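Search this site Search

# Grovoten Stage Interviews

Text transcripts of interviews with stage actors, playwrights and composers, recorded for the Sopacua theater podcast and cleaned up for reading and search.

## Contents

- 600 transcripts, one plain text file each
- 40 of them cover musicals, the rest are straight plays
- `index.csv` with show title, role of the guest, month and running time

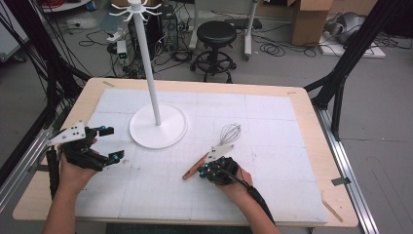
Transcripts are split into turns, one per line, with the speaker's role in front (HOST, ACTOR, WRITER). Long answers stay whole, even when the guest wanders off into childhood stories or what they cook on a day off. Topic tags are loose for that reason. The tag `kitchen` covers any talk of food or tools, down to a whisk with a wooden handle and a wire balloon head like the one held at the right, and `backstage` covers anything that happens in the building outside of the show itself.

## How the text was made

Audio was run through Retenard, then corrected by hand. Song lyrics were taken out and replaced with `[sings]`. Laughter is marked only when it interrupts a sentence. Show titles follow the printed program - if the program and the guest disagree, the program wins.

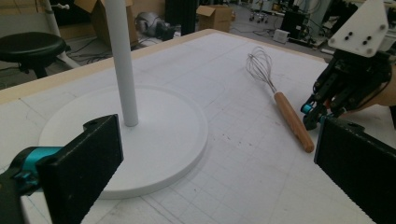

Names of characters were harder. Spellings were checked against the script where we had one, and left as heard where we didn't. Those are marked `(sp)`.

## Known problems

- 7 files have no running time in the index
- More than 20 files are missing the first question
- Live recordings from the Lamine playhouse have crosstalk that is merged into one turn
- Saturday matinee talks are filed under `live`, not `studio`

## Use

Free for research and teaching. Please keep `index.csv` with the files if you pass them on. Corrections are welcome - send the file name and the line number.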